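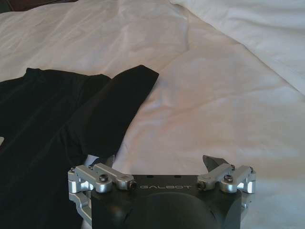

Open day at Wernholm, January

Posting these quick before I lose the notes. Back home late, feet hurt, phone at two percent. Captions written partly on the train so forgive the spelling, I'll come back and fix it (I won't).

For anyone who wasn't there: Wernholm opens up the household robotics lab once a year, doors at 10, out by 5. Household stuff only. Laundry, beds, dishes, a bit of shelf tidying. The door count was 510, up from 460 last year, and it felt like all of them wanted to be in the bedroom at 11. Salamatu Dramani ran the day. Sylvain Aubert and Eleni Bošković did the laundry demos, Gaëtan Gautier had the kitchen, Monique Lecomte did the talks upstairs.

Laid out in the order I walked it, more or less.

DOORS

Ten sharp. Line down the steps already. Name stickers, a paper map, a coat rack that gave up by 10:15.

Salamatu doing the welcome. Short one. Keep behind the tape, ask anything, coffee is on the second floor and it's not good.

BEDROOM, FIRST RUN

What most people came for. Black T-shirt, white sheet, real mattress under it. Harder than a table because the bed gives when you press on it and the sheet wants to come along with the shirt.

Sylvain talking over the run. He lays the shirt out himself, sleeve out to the side, then steps back. After that hands off unless somebody says stop.

Question from the back about why black. Answer: contrast is easy against the sheet, but folds inside the black are hard to pick out, so you get one easy problem and one hard one in the same shirt. Wrote that down word for word nearly.

Sleeve goes first, then body. First fold crooked, second fold better. Applause anyway.

BEDROOM, LATER

Went back after lunch. Smaller crowd, more time, much better session.

Eleni on pinching. You want the shirt and not the sheet, two thin soft things one on top of the other, and from above there's very little to tell you which one you've got. She had people try it with two fingers and their eyes shut. I got the sheet. Twice.

Wrinkles matter more than I expected. A crease in the bedding can look a lot like a hem. They don't iron the sheet for demos and they don't smooth it between runs either — Eleni was firm on that, said a tidy bed teaches you nothing about a normal one.

The grab that missed. Went down, closed, came up with nothing, went down again a bit to the left. A kid next to me said "again!" every time. Great kid.

39 runs over the day, according to the sheet taped by the door. They wrote up the bad ones too, with a word next to each. "Sheet." "Sheet." "Sleeve under." "Sheet."

KITCHEN

Gaëtan's corner. Plastic cups and bowls from rack to shelf, slow and steady. No drama at all which is how he likes it.

He let people swap the cups around mid task. It waits, looks again, carries on. The waiting got the most questions. Someone thought it had crashed, it was just the hold they put in when a person's hand goes past the tape.

Good chat about speed. Could it go faster, yes. Will they let it go faster with 30 people leaning in, no.

Dish towel at the end, one single towel. Folded in half and put down on the counter. Gaëtan looked happier about that towel than about all the cups.

TRY IT YOURSELF TABLE

Longest line in the building. You steer the arm with a hand controler and try to pick up a sock. Two minutes each, egg timer.

Everybody overshoots. Everybody. You look at your own hand instead of the sock. The trick they give you at the end of your turn (why at the end??) is to line up with the wrist view and forget the rest of the arm.

My turn: one sock, dropped, picked up, dropped outside the box. Time.

Retired tailor ahead of me got four in a row and then told the staff their sock was worn out at the heel. Correct on both counts.

UPSTAIRS TALKS

Monique Lecomte, "What a shirt does when you let go". Best twenty minutes of the day, standing room. A cup stays a cup, cloth is a diferent shape every time you touch it. So the practice set is what counts. They set a target of 1000 practice folds before the doors opened and hit it with a day to spare.

She also went through what gets thrown out. Runs where the shirt was already half folded at the start, runs where somebody bumped the bed. More than you'd think. Wish I'd caught the number.

Second talk was Komby, the scheduling software they use to book the rooms and the robots. Bit dry. Left for coffee. Salamatu was right about the coffee.

Shenoy prize for the best student project, announced at 3. Went to a pair working on inside-out sleeves. They ran their demo on somebody's actual hoodie from the audience, zipper and all — brave. Took three goes.

WORKSHOP

Only open for the last hour, small groups. Fingers, brackets, screws in little drawers. They let you handle spare finger pads, grippier than they look.

Asked how often pads get changed. Depends on the cloth. Denim eats them. Towels leave fluff which is a cleaning job, not a changing job, but someone still has to do it and the rota was on the wall.

Prodeo had a table by the exit with leaflets on the care home trial. Laundry put away for residents, one corridor to begin with. Took a leaflet, left it on the train. If anybody has one please send me a scan.

LAST RUN

4:40, back in the bedroom for the closing one. Same black shirt as the morning I think, or its twin, they had a stack.

Sylvain and Eleni both there, neither talking for once. Sleeve, sleeve, half, half. Not the neatest fold I saw all day but it went straight through with no stops and the room was properly quiet for it. Then the noise!

Salamatu shooing people down the stairs at five. Ten past five. Quarter past.

BITS

Next one is January again, no date yet. Free but you do need to book, the mailing list gets it first.

Strollers fine on the ground floor, stairs only to the talks. Lift was out. They said they know.

No flash in the bedroom or kitchen, it bothers the cameras on the robots. Sign is small so people miss it, got told off myself at 10:30, sorry Gaëtan.

If you're in any of my shots and want out, message me and I'll take it down, no problem. Happy to send full size to anyone who was working on the day, same address as last year.

More to come from the sock table when I've been through the second card.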